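The price of a clean worktop

September 2026

Every budget for a cleaning robot begins with one number, and it is always the wrong one. Ours was 499. That was the monthly rental in pounds for the Prurnix arm, printed large on the first page of the quote, with a good deal of white space round it so that it could breathe.

We run serviced flats, and each has a kitchen that must be wiped between guests. A machine that wipes seemed a fair thing to want. We asked three suppliers to price one for us and set aside a morning to compare the answers. It took most of the summer.

Prurnix wanted a fitting charge of £1,184, payable before anyone had fitted anything. Dendska had no fitting charge but did have a "readiness visit", at £740, during which a pleasant engineer would look at your kitchen and tell you whether it was ready. If it wasn't, you could book another. Kamura would sell the thing outright and asked only that we sign for 2 years of support, the price of which would be confirmed once we had signed.

Then there were the questions no brochure seemed keen on. Who changes the cloth? Where does the arm live while guests are frying eggs? Can it tell a crumb from an earring? Prurnix said that last one was on the roadmap. I have been to places that were on the roadmap, and some of them were very nice, but it was a long drive.

My advice to anyone holding a quote is to go and watch the job being done by hand, with a pencil, before ringing the supplier back.
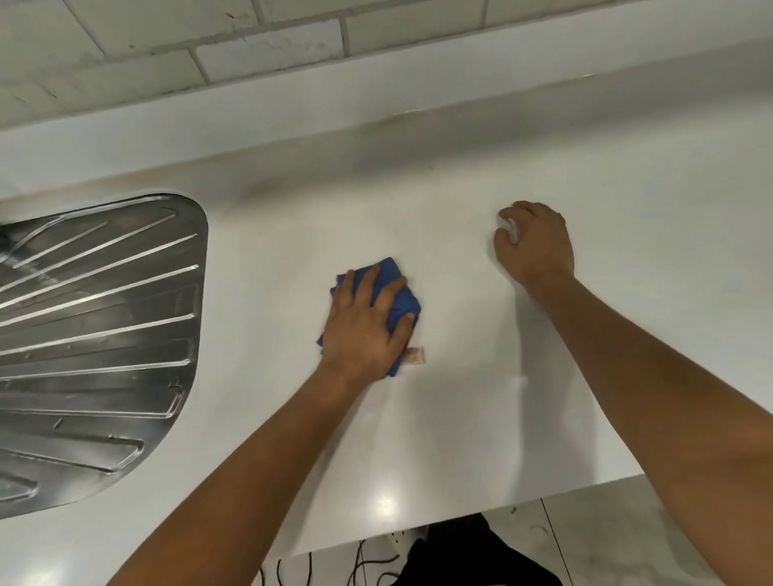 A wipe-down is mostly small decisions. You press harder on one patch, go round the sink, stop for something left lying about, and think nothing of it. Each of those is a line in somebody's software and, sooner or later, a line on your invoice. Write them down and ask which ones are included. Dendska answered ours in a day. Kamura sent a video with music.

In the end we took a short trial from Pacheco, a reseller, who will lend us a Dendska unit in October for the cost of the van. The cloths are extra.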